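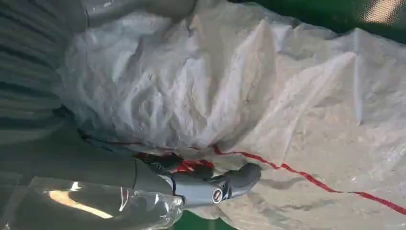 家族の訃報記事を自分で書く手順

7月16日(月) 文:ラサ・スプロジス

印刷する | メールで送る

地域紙や会報に載せる訃報記事は、葬儀社に任せることもできますが、遺族が書いても構いません。文章に慣れていない人でも、順番どおりに進めれば半日ほどで形になります。

1. 掲載先の決まりを確認する
先に字数と締め切りを聞いておきます。週刊の「オクポート便り」の場合、本文は560字まで、写真は1点です。見出しの氏名は字数に入りません。掲載前に葬儀社か役所への確認が入るため、連絡先の電話番号も用意してください。

2. 事実を集める
氏名(旧姓、通称も)、生年月日と出生地、亡くなった日、年齢、学歴と職歴、結婚の年、遺族の名前と続柄、葬儀の日時と場所。これを一枚の紙に書き出します。日付は記憶に頼らず、戸籍や古い手帳で確かめます。年齢が満年齢か享年かは、家族のあいだで早めに決めておくと後で直さずに済みます。
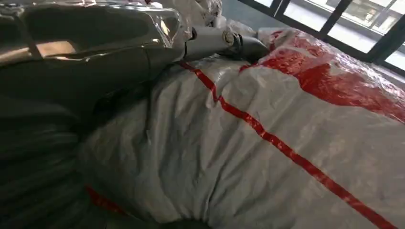

3. 資料をまとめておく
手紙、賞状、勤め先の社内報などは、書き終わるまで一か所に置きます。種類ごとに分ける必要はありません。親戚から借りたものには、借りた相手の名前を書いた付箋を貼ります。入れ物は箱でも袋でもよく、写真のように赤い線が斜めに通った灰白色の大きなポリ袋なら、片付け中の部屋でもほかの袋と見分けがつきます。アルバムは重いので別にしてください。

4. 下書きをする
書き出しは氏名と亡くなった日、年齢、場所です。

例:「チェンゲ・ケレメン(旧姓トレヴァスキス)は8月、ブリルディアの自宅で家族に見守られて亡くなりました。」

次に生い立ちと仕事を年代順に並べます。人柄は形容詞を重ねるより、具体的なことを一つ書いたほうが伝わります。「面倒見がよかった」と書くところを「毎年、近所の子どもの自転車を直していた」とする、といった具合です。病名は書いても書かなくても構いません。住所の番地は載せないでください。留守宅を狙われることがあります。

5. 遺族の名前を並べる
配偶者、子、孫、きょうだいの順が一般的です。先に亡くなった家族は、後ろにまとめて記します。離婚や再婚がある場合は、載せる範囲を本人たちに聞いてから決めます。漢字やつづりは一人ずつ確認してください。訂正の依頼でいちばん多いのは、この部分です。

6. 削る
下書きはたいてい長くなります。私が父の記事を書いたときは、最初の原稿が612字ありました。役職名の重複と、式の案内に出てくる道順を削って収めました。会報用の短い版を別に作るなら、328字くらいまで縮めても必要なことは入ります。

7. 読み合わせて送る
家族のうち二人以上に読んでもらいます。一人は声に出して読むと、抜けや繰り返しに気づきます。原稿はメールの本文に貼り付け、写真は添付にします。紙焼きの写真しかない場合は、裏に氏名と返送先を書いた紙を添え、厚紙に挟んで郵送します。
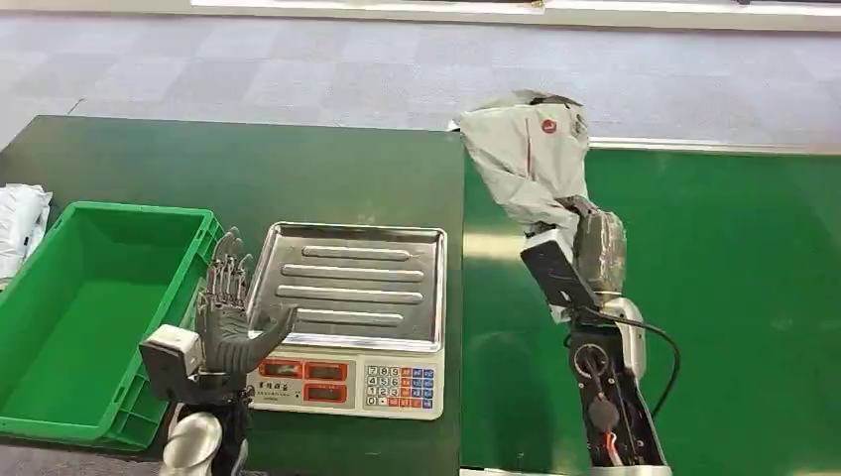 薄いグレーの郵送用ポリ袋と、はかり

掲載紙は多めに取り置きを頼んでおきましょう。遠方の親戚に送る分と、手元に残す分が要ります。切り抜きには、余白に紙名と掲載日を書き込んでおいてください。

印刷する | メールで送る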